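Dyeing everything back to black

Most of my wardrobe is black, and until last winter most of it was a sort of brownish grey. I'd stopped noticing. Then I stood next to my sister-in-law in a new jumper and saw that mine was the colour of wet cardboard.

I had 66 dollars put aside for clothes and decided to spend it on dye. This is what I did, mainly so I can find it again next year.

What was worth doing

Cotton, linen and viscose take the dye well. Wool needs a different kind, so I left that out. Polyester won't take the ordinary stuff at all, which I knew and tried anyway with a pair of work trousers. They came out exactly the same, with a purple waistband label.

The stitching on most shop clothes is polyester too, so if you dye a grey cotton shirt black you end up with grey seams. On things that started out black it doesn't matter, as the thread has usually kept its colour better than the cloth has.

I went through the drawers in June and made two piles. Anything with a hole bigger than a shirt button went to the rag bag. My old Grandon canvas jacket went in the dye pile even though the cuffs are gone, and I'd do the same again.

The dye bath

I used a fibre reactive black from a shop in Serkcombe, the kind that comes in a tub and wants soda ash. Samah El Sherbiny, who taught the weekend class I did at the community hall, told us to use twice the powder for black that you'd use for any other colour. I had read that on the tub and not believed it. My first batch, done at normal strength, was navy.

Wash everything first, no softener. Weigh it dry. I did mine in a plastic tub in the laundry at 40 degrees, stirring for the first half hour and then every so often while I listened to the cricket from overseas. Soda ash goes in dissolved, never straight on the cloth. Then leave it. I gave it until bedtime.

Rinsing took longer than dyeing. Cold first, then warm, then a proper hot wash at 85 to get the loose colour out – our machine only offers 60 or 90, so I did it in the stockpot with the kettle.

Black T-shirts are what I wear most, with or without a logo.
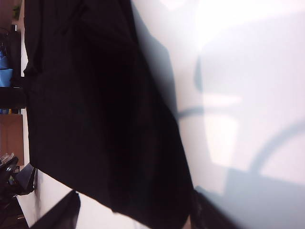
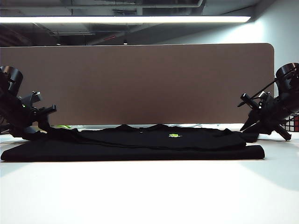

Keeping it black

Inside out, cold wash, short cycle. I knew all this and ignored it for years. The thing that has made the most difference is the line. Ours faces north and gets sun from breakfast on, and I was leaving shirts out all day. Now they go on the rack under the verandah.

Lucinda Whitlock from the same class swears by vinegar in the rinse. I tried it on four washes and couldn't see any change, but the towels were softer.

I've also stopped using the Kragh powder, which has a whitener in it, and bought a plain liquid. It costs a bit more and lasts 40 washes if you measure it.

The jacket is still going. I have enough powder left for one more bath, and the linen pants will need it before Christmas.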